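Brelum Desk Network Kit: Set-up Guide
Section 2. Power and first start

14 shares | 2 comments

2.1 Before you start

Place the Brelum hub within reach of the router. Keep it off carpet and away from radiators. The hub, the drive bay and the screen each have their own adaptor. Adaptors are not interchangeable; check the label on each lead against the label beside the socket on the unit.

CAUTION: Do not plug one power strip into another. Do not use a strip with a cracked housing or a damaged cord.

2.2 Connecting the power

1. Switch off the wall socket.
2. Lay the power strip on a flat, dry surface with the outlets facing up.
3. Turn off all switches on the strip.
4. Plug in the hub first, then the drive bay, then the screen.
5. Leave a free outlet beside any wide adaptor. 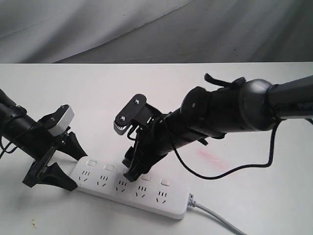 Multi-outlet power strip on a tabletop.

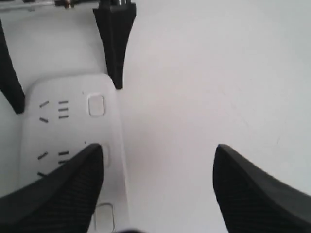 6. Switch on at the wall, then at the strip.
7. Press and hold the hub button until the front light turns amber. First start takes almost 98 seconds. Do not remove power during this time.

NOTE: If the light stays red, the drive bay was not found. Switch off, reseat the data lead and repeat from step 6.

2.3 Joining the network

1. Open the Zokside page on any computer connected to the same router.
2. Enter the 17-character code printed under the hub.
3. Choose a name for the hub. Spaces are not accepted.
4. Select Save. The hub restarts once.

NOTE: Error 504 at this stage means the router did not reply in time. Wait two minutes and select Save again.

Section text revised in September by Afonso Matos, Gronudico. For drive bay faults see Section 5.

3 people found this useful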